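In praise of the plain old bar of soap

I've had a quiet grudge against pump bottles for years, and a month of sharing a bathroom sink at Roltby has finally tipped me into writing about it. Sorry in advance to Annag Lindsay, who loves a pump bottle and will be hearing about this column at lunch.

Think about what we ask of a washbasin. You want a bit of flat space, a tap tall enough to get both hands under, and something to wash with. A bar in a dish does that last job and takes up less room than a paperback. The pump bottle wants to be knocked over. It dribbles down its own neck, leaves a ring, and then it clogs – always when your hands are covered in bike grease.

I know the complaint, because Feven Lencho made it to me at some length: bars go slimy. Well, yes, if you leave them sitting flat on the porcelain in a puddle! Give the thing a proper dish and park it on the rim beside the bowl, and you've solved most of the misery for the price of a coffee.

Pale green soap in its dish, and a tall chrome tap, both times:
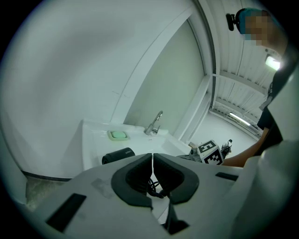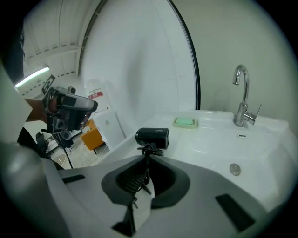
What about the tap, then?

I'm just as stubborn on this one. Give me a gooseneck with a single lever any day. You can fill a jug under it, rinse a paintbrush, or wash your hair in a pinch (I have, and I'd do it again). My last flat had two stubby taps jammed hard against the back of the basin, one scalding and one freezing, and I spent 24 months scraping my knuckles on the enamel.

And the colour! I didn't expect to have feelings about green soap, but white on white is a bit grim at six in the morning, and a little green perks the whole sink up. My nan kept a bar just like it and cut the last sliver into the new one so none of it went to waste. I still do the same, and it still falls off by the second day.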